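Foro Prullolier › Papelería y material escolar › Estuches y organizadores

Tema: Estuche rígido de tapa abatible o estuche de cremallera

mbalogh
Mensajes: 200
Vuelvo a abrir este asunto porque el hilo anterior se cerró sin respuesta. Necesito un criterio para elegir estuche de mesa, de uso fijo, con poco contenido: un rotulador permanente, una goma, alguna pieza plana. Hasta ahora usaba el Brindham de tela y el problema es siempre el mismo: todo acaba en el fondo y hay que vaciarlo para encontrar lo pequeño.

¿Alguien ha medido el fondo útil de los rígidos? El fabricante da la cota exterior y nada más.

j_kovacs
El Nirkulier grande tiene 12 mm de hueco interior. Un rotulador de cuerpo grueso entra justo y la tapa cierra con presión. Si metes dos superpuestos no cierra.

La bisagra es una tira fina del mismo plástico. La mía se abrió por un extremo en junio, tras un curso de uso diario.

pryazzie
Discrepo en lo de la bisagra. El punto débil de los rígidos es el cierre. La bisagra aguanta si la tapa se deja caer hasta apoyar en la mesa; lo que la rompe es mantenerla forzada a 90 grados contra algo.

j_kovacs
En mi caso apoyaba en la mesa. Se abrió igual.

ktszilagyi
Depende del reparto. En una bandeja poco profunda conviene poner lo largo junto a la bisagra y lo plano delante, en el lado de la mano que menos se usa. Lo pequeño, a un extremo. Con ese orden se coge cada cosa sin mover las demás. 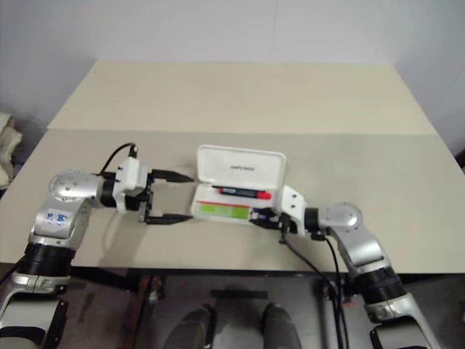
Magdolna Bakos
Moderadora de la sección de papelería

El reparto que indica ktszilagyi es el que recomiendo para los rígidos blancos de este tipo. El rotulador negro va a lo largo de la bisagra, con el capuchón rojo hacia la derecha; la pieza verde plana, delante y a la izquierda; lo azul oscuro, en el extremo derecho. La tapa queda abatida hacia atrás y su cara interior sirve para dejar algo un momento, porque tiene reborde.

Dos observaciones. La primera: el rotulador sin sujeción rueda al transportar el estuche. Para uso fijo no importa; para mochila, sí. La segunda: el blanco se mancha con tinta permanente y el alcohol deja mate la superficie.

mbalogh
Entendido. ¿Y el rotulador tumbado? Siempre he leído que se guardan con la punta hacia abajo.

Magdolna Bakos
Horizontal es correcto para punta única y para doble punta. Con la punta hacia abajo se carga de tinta y gotea al destapar.

pryazzie
Eso último no lo comparto — los de pizarra sí conviene guardarlos con la punta hacia abajo si están medio secos. Los permanentes, tumbados, de acuerdo.

Y sobre el orden: poner lo largo junto a la bisagra obliga a pasar la mano por encima de lo demás. Yo lo pongo delante.

ktszilagyi
Delante tropieza con los dedos al sacar lo plano. Lo he tenido de las dos maneras y volví a la primera.

pryazzie
Pues yo no. Será cuestión del tamaño de la mano.

j_kovacs
Para quien busque alternativa, Jakab vende uno con 2 separadores extraíbles. Resuelve lo de rodar, pero los separadores se comen hueco y una goma gruesa ya no cabe tumbada.

mbalogh
Los separadores, descartados entonces. Pido el rígido sin ellos y pongo una tira de espuma en el lado de la bisagra. Si alguien ha probado con espuma adhesiva, que indique el grosor, por favor.

j_kovacs
Yo usé burlete de ventana del más fino. Pega bien, pero recoge polvo de la goma y hay que cambiarlo.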